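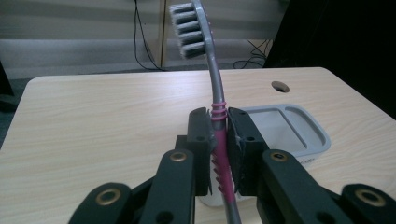 Why Do We Have to Brush Our Teeth?

Your mouth is a busy place! Tiny living things called bacteria make their homes there, far too small to see, and they love leftovers every bit as much as you do (maybe more). When you eat a cracker or a slice of banana, little bits stay behind, and the bacteria gobble them up.

As they eat, they make acid. Acid is hard on enamel – the tough, shiny coat on the outside of each tooth – and if it sits there day after day, it can wear a small hole called a cavity.

The bacteria also build a sticky film called plaque. Run your tongue over your teeth before breakfast and you might feel it, a bit fuzzy, like a peach. Water alone won't rinse it off, but bristles can sweep it away. 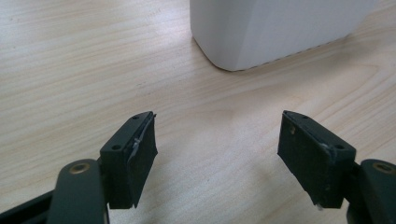
How Long Should I Brush?

Two minutes, morning and night. That can feel like a very long time when you're sleepy, so try humming a song you like all the way through – fronts, backs and the bumpy tops where you chew.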